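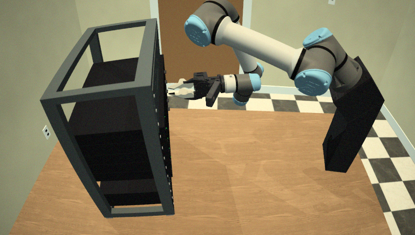

*Rack task in the sim, fingertips just about at the front panels.*

Quick notes on recording demos for the rack task. Written fast, ask Ayten Duman if something's off.

**Before you start**

- Load the Trotgate room, arm on its pedestal, rack across from it
- Speed scale at 10 percent. Leave it there till you're past run 2
- Zero the hand controller. Every session, yes

**Recording**

1. Hit record, wait for the beep. Then move.
2. Big move first — swing the arm over toward the rack, stop well short.
3. Line up the wrist. Fingers pointing at the panels, level as you can get them.
4. Switch to fine mode. Creep in. The front panels are black and nearly edge-on from the default view, so go by the little green lights and the screws.
5. Close the gripper slowly. Pause.
6. Back straight out, no twisting. Stop recording.

Messed up halfway? Finish the run anyway and tag it `bad`. Don't delete it, Bogdan wants thsoe.

**Stuff that goes wrong**

- Elbow drifts up when you push too fast — let go of the stick, let it settle, carry on
- Fingers bump the rack frame. Back off, redo from step 3
- Replay looks jerky: usually the controller wasn't zeroed

We trained on 43 good runs last time. More is better but dont rush them, sloppy demos make a sloppy arm.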